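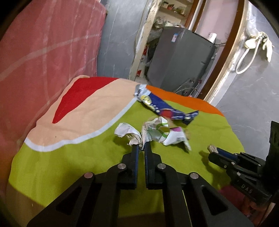

**What is the build meant to do by the end of the grant?**

Pick up light household litter from soft surfaces and drop it in a bin, using an arm that anyone at the Lolthorpe shared workshop can repair with hand tools.

# Tidy-Up Arm: second progress report

Prepared by Nasrin Mousavi for the Irkeck Small Builds Fund

## Where we are

The good news first: grasping has come on enormously since the last report! In March we were still arguing over finger shapes, and most of our tries on cloth ended with a pinch of bedding and no litter. We've now settled on parallel fingers with a grip strip along the inside edges, and crumpled packaging is our main test material. It's a much better teacher than the foam blocks we began with. A foam block looks the same from every side, while a sweet wrapper has a twisted end, a shiny end and a middle that folds up the moment you squeeze it.

Hand-guided practice is going well too. We have recorded 2113 pick-ups so far, 423 of them on bedding and the rest on carpet, bare board and a sofa cushion. I'd like the bedding share to be a good deal bigger by the next report, as that is where the arm has most to learn.

## What works

- Closing slowly for the last part of the squeeze. The fast close kept pushing balled-up wrappers away.
- Coming in low, with the tips just touching the sheet — we lost weeks to approaching from straight above.
- The new linkage plates. One can be swapped in 9 minutes, and I've timed it on a tired evening as well as a fresh one.

## What doesn't, yet

Bright patterned fabric still confuses the vision software, which is called Stedau on our drawings and in the budget. It will happily pick out a bold printed shape as something to grab. White packaging on a plain pale sheet is the opposite trouble and gets missed. We are retraining on busier covers and I'm hopeful, but I can't give you a success rate I'd stand behind.

The lift motor on the arm itself (Akbari, the second version) runs hot after up to 2 hours. A bigger heat sink is on order. Until it's fitted we work in shorter sessions and let it rest over tea.

## Money

Spending is in line with the plan. The motor came in under, the bearings came in over, and the two nearly cancel out. I would like to move what remains in the travel line to spare grip strips, which wear faster than I allowed for. Please let me know if that needs a form.

## Next

1. Fit the heat sink and run the arm for a full afternoon.
2. Record more pick-ups on bedding, with wrappers lying close together.
3. Open the workshop on a Saturday so members can try guiding the grippers themselves — several have asked already, and I can't wait to see what they make of it.

The drawings for the new plates are in the shared folder, along with the parts list.

Nasrin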